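The One-Plate Table, or How I Finally Cleared My Flat Surfaces

Hello again from the Nekport end of the newsletter! It's February, it's dark by the time I've thought about dinner, and I've been on a clearing-out kick that has now reached the tables. All of them. If you read last month's item you'll know I did the hall closet and found 12 umbrellas (I kept three, and one of those is on probation).

Tables are harder than closets, I think. A closet has a door. A table just sits there being flat and useful, and every person who walks past puts something down on it. Mine had the mail, a bag of clothespins, the good scissors, a library book I'd already paid for, and a candle I bought at the Tzanetos store on the corner because it smelled like figs. It doesn't smell like figs anymore. It smells like dust and a little like the mail.

So my rule for the month has been this: everything comes off, the table gets wiped down, and then one plate goes back on. One plain white plate, the kind with a thin black rim. Anything small that has no other home has to go on the plate, and when the plate is full, I stop and deal with it. That's the whole system. I got the idea from a handout at the Zullance household swap, where they had a much fancier version with trays and colored labels, and I came home and decided I wasn't going to label anything.
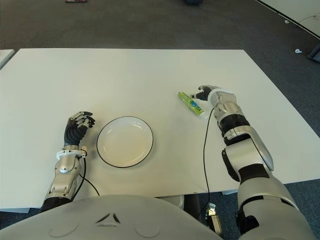 The first evening went fine. The second evening I got to the tubes, and this is where I lost about an hour of my life. I don't know how your home works, but mine makes tubes. Hand cream, toothpaste, the stuff for mosquito bites, the other stuff for mosquito bites, a glue I'm afraid of. They turn up in coat pockets and behind the toaster. I squeezed every one of them, I read every date I could read, and I sorted them by whether I'd put them on my skin, in my mouth, or on a broken mug. (Please do keep the glue in a separate room from the toothpaste. I'm not going to tell you how I came to feel so strongly.)

A few things I worked out along the way, in no real order.

Use a shallow plate. I tried a bowl first and it was hopeless – things pile up in a bowl and you stop seeing what's at the bottom, and by the end of the week I had a bowl of keys and rubber bands that looked exactly like the drawer I'd emptied to get them. A plate with just a little lip stops a tube from rolling off and that's plenty.

Wipe the table with the plate off it. I know! But I was wiping around mine for days and there was a perfect ring.

White shows everything. If your table is white like the one I've been working on, you'll see crumbs and pen marks you never knew you had. I used the Nonadent cleaning paste, which is sold for dentures and which I had in the cabinet from when my aunt stayed, and it took a ballpoint line off without leaving a shiny patch. Try it on a corner first, please. Matte tops can be fussy, and I'd hate to get letters.

Don't buy a plate for this. The swap shelf has up to 100 of them at any given moment, and most are singles that lost their set years ago. I picked mine because the black line around the edge makes it look like it was put there on purpose.

I've also started clearing the plate at the same time every day, right before I start supper, so around half past five. It takes less time than boiling water. Coins go in the jar, pens in the mug, tubes back to the bathroom, and whatever's left over is usually something green and unidentifiable that came off a toy or a salad.

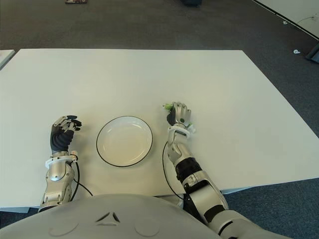
Does the plate have to be empty at the end of the day?

I'd aim for it, but one thing left over is fine with me. If the same item is still sitting there after a week, pick a real home for it or put it in the swap bag. My scissors stayed on the plate for four days before I admitted they live in the kitchen now.

Next up is the sewing table, which I've been avoiding. I started on the button tin the other night and got as far as 195 buttons before I had to go to bed, and that was only the shirt ones. I'm guessing there are closer to 500 in there with the coat buttons and the odd brass ones. If anybody wants buttons, there will be a bag at the next swap, by the door, next to the umbrellas.

Oh, and whoever left the fish-shaped butter dish on the swap shelf in January – I took it, I love it, and it's not going on the table.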